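Sorting Loose Adapters and Cables with a Divided Cardboard Box

Siiri Paju
Updated 25/01/2024

This procedure covers the power adapters, cables and small odds and ends that collect on a shared worktable. It needs one open cardboard box with compartments, a roll of labeling tape, a permanent marker and a clear stretch of tabletop. Laptops and phones can stay where they are while you work. Their leads are handled last.

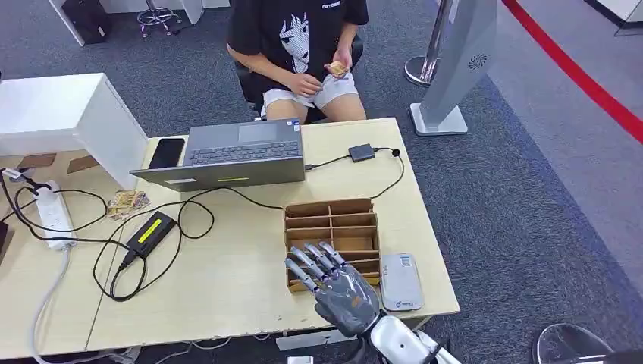
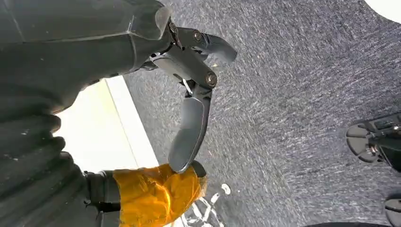 What you need

– A cardboard organizer box with an open top and a removable divider grid
– Labeling tape in a bright color
– A fine permanent marker
– Hook-and-loop cable ties, 2 sizes
– A small plain box for items with no known match
– A notebook or spreadsheet for the inventory

Choosing the box

A grid of two columns works better than a grid of many small squares. Cable coils are wider than most people expect, and a coil forced into a small compartment springs out again. We use the Floletum divided carton, which ships flat and weighs 466 grams assembled. Any similar box will do if the strips can be lifted out and moved.

Fold the base first and press the flaps down before inserting the grid. The long center divider goes in before the cross strips. Each strip has slots on one side only. Hold the center divider with its slots facing up and lower the strips onto it with their slots facing down. If a strip stands higher than the rest, one slot has not seated. Lift that strip and try again, as pushing harder will crease it.

Step 1: Clear a working area

Move everything that is not an adapter, cable or small accessory to one side. Leave enough table in front of the box to lay a cable out straight. On a table made of sections, keep small parts away from the joint. On our Zavwood tables the gap is wide enough to take a SIM tool.

Carpet hides small dark caps and screws. Check the floor under the table before you start and again when you finish.

Step 2: Separate what is in use

Trace each connected cable from the device to its supply. Follow it by hand along its whole length, including any inline adapter. Do not unplug anything until you know what it feeds. Put a short flag of tape on each lead in use and leave it in place.

Leads that are plugged in at one end only count as loose. Unplug these at the wall first, then add them to the pile.

Step 3: Match adapters to devices

Read the rating plate on each adapter and write down the output voltage, the output current and the connector type. For barrel connectors, also note the polarity symbol. Compare these with the marking on the device.

– Voltage must match.
– The current rating of the adapter must be equal to or higher than that of the device.
– Polarity must match.
– The plug must seat fully without force.

A plug that fits is no proof of a match. Several of our older switches and monitors share a connector and run at different voltages.

Adapters with no readable rating plate go in the plain box. So do any with cracked housings or exposed conductor, marked DO NOT USE.

Step 4: Label

Cut a strip of tape long enough to cross the widest face of the adapter and press it down flat. Do not cover the rating plate or any vents. Write the device name and the output voltage, in that order. For cables, fold the tape around the lead close to the plug so that it forms a flag.

Our label codes come from the Kuko inventory sheet and start with KO, after the Ko storage room where the spares are shelved. The sheet allows 2,000 entries, so there is no need to reuse the code of a discarded item. Reused codes caused several wrong pairings last September.

If the marker smears, wipe the tape with a dry cloth and let the ink stand for a minute before handling. Glossy tape takes longer than matte.

Step 5: Coil

Loop the cable in the direction it already wants to bend. Keep the loops slightly smaller than the compartment. Close with one hook-and-loop tie at the middle of the coil. Do not wrap the lead tightly around the adapter brick – the strain falls on the point where the cable leaves the housing, and that is where most of our failures occur.

Short leads under an arm's length need no tie. Fold them once and lay them flat.

Step 6: Fill the box

Heavy items go in first, at the bottom end of both columns. Place adapters on edge with the label facing up. Thin cables go in the upper compartments, one type to each. Leave at least one compartment free for returns.

If an adapter is too long for its compartment, remove one cross strip to join it with the next. Keep the spare strip under the grid so that it stays with the box.

Flat accessories that are wider than a compartment should stand beside the box or go in a drawer. Resting them across the top bends the strips and hides what is underneath.

Step 7: Record

Enter each code, the contents and the compartment. Count compartments from the top left, down the first column and then down the second. Tape a copy of the list to the outside of the box.

Maintenance

Check the box every 2 months. Replace labels that have lifted at the corners and move anything returned to the wrong compartment. Items in the plain box that remain unmatched after two checks go to electronics recycling. Cardboard strips soften with use and can be recut from a shipping carton of the same thickness, using an old strip as the template.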